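Water off in the Jesa Street block this January

The council has confirmed it will replace the old main under Jesa Street in January, between the Ajayi Road roundabout and the back gate of the Irkel building. Water to our side of the block will be off from 7 in the morning until mid-afternoon on the day of the changeover. The exact date will go up on the noticeboard beside the lifts once the contractor has locked it in.

The existing main is cast iron and has burst twice since winter. The second burst took out the footpath near the bus stop and left the ground floor without water overnight. The new pipe is 760 metres long and will run on the other side of the road, away from the fig tree roots that caused most of the trouble.

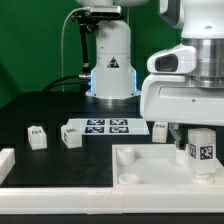
Tenants on levels one and two should fill kettles and water bottles the afternoon before. The toilets on level three are fed from the roof tank and will keep working, but the tank is small, so please use them sparingly. The showers will be closed all day. If you ride in, plan on going without.

The kitchen dishwashers must be switched off at the wall by 5 pm the day before. Last time one was left running when the supply dropped, and the pump had to be replaced. The Zip taps should be switched off as well. Edivaldo Portela will go through each floor in the evening and tag anything that still needs doing.

When the water comes back it may be brown for a while. Run the cold tap in the kitchen until it clears before you drink any or fill the coffee machine. Please don't run the hot taps first, as the sediment ends up in the heaters. If it is still discoloured after 20 minutes, ring the building office and we will pass it on to the council.

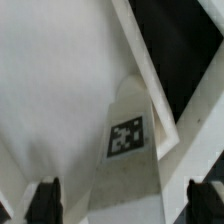

Parking will be tight for the whole of the works. The kerbside bays on Jesa Street will be fenced off, and the loading zone moves around the corner to Ajayi Road. Couriers have been told, but anyone expecting a large delivery should ring the driver on the morning to check they have the new spot. The bike cage can still be reached through the side lane.

Sinenside, the cafe on the corner, will be closed on the day of the changeover and will open late the morning after. The owners have asked us to mention that coffee cards due to expire in January will be honoured until the end of February.

There will be some noise from the concrete saw, mostly before lunch. The meeting rooms at the rear are the quieter ones and can be booked in the usual way. Windows on the street side are best kept shut while cutting is under way, and the office can lend out a couple of fans if your floor gets stuffy.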